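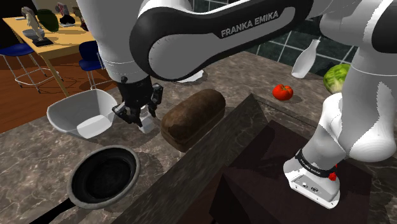

Skarnden Baseball Pick'em: Frequently Asked Questions

How do I enter?
Make a free account and join the open pool from the Contests tab. You can join until the first pitch of the first game on the slate.

Does it cost anything?
No. The open pool is free. Private pools are free too, and we don't handle money between members.

How does scoring work?
Each correct winner is worth 2 points. If you marked that game as your lock, the points are doubled. A wrong pick scores zero. You get one lock per slate.

When do picks close?
Each game closes at its own scheduled start time. If you forget the early games you can still pick the late ones.

A starting pitcher was scratched after I picked. Can I change it?
Yes, as long as the game hasn't started. After that the pick stands, whoever is on the mound.

What happens with rainouts?
A postponed game is dropped from the slate and your lock is not returned. A suspended game counts if it is finished within the same scoring week. For doubleheaders, only game one is used unless the slate says otherwise.

How many people can be in a private pool?
Up to 82. The open pool is capped at 1000 entries, and it usually fills by August.

Can I run two entries?
One per person. Duplicate accounts are removed, including the older one.

How are ties broken?
By the total runs guess on the last game of the slate. Closest wins, over or under. If it's still tied, the earlier entry wins.

Is there an age limit?
You must be 19 or older.

My score looks wrong. Who do I contact?
Scores update overnight, so check again in the morning. After that, write to Hongmei Cheng through the Help form with your username and the game. Mansa Adjei handles login problems and password resets.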